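Workshop Tips: Trying Out Hands and Grippers on Tableware

Hello again, and welcome back to the bench! Bernadette Pons wrote in asking which gripper she ought to try first for setting a table, and I have been happily fussing over that very question since August, so pour yourself something nice and settle in.

Tip 1. Start in the simulator
I know, you want to see the real thing move. But a plate dropped in the simulator costs you nothing, and I have dropped plenty. Give each arm a different end so you can compare them over the same table -- I like a fingered hand on the left and a plain blocky gripper on the right. Put one plate in the middle with clear space all around it, and choose one with a strong pattern, so you can tell at a glance if it has turned. 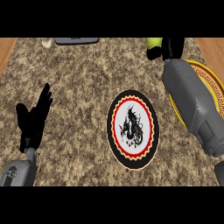

Tip 2. Change one thing at a time
Everaldo Teixeira taught me this one, bless him. If you swap the Varkier fingers for the Bramwell ones, leave the controller alone! Do five tries with each, from the same starting pose, and write down every slip, even the silly ones.

Tip 3. Come at the rim gently
Plates are low and wide, and a fast approach just shoves them along. Slow the last little stretch right down, then close.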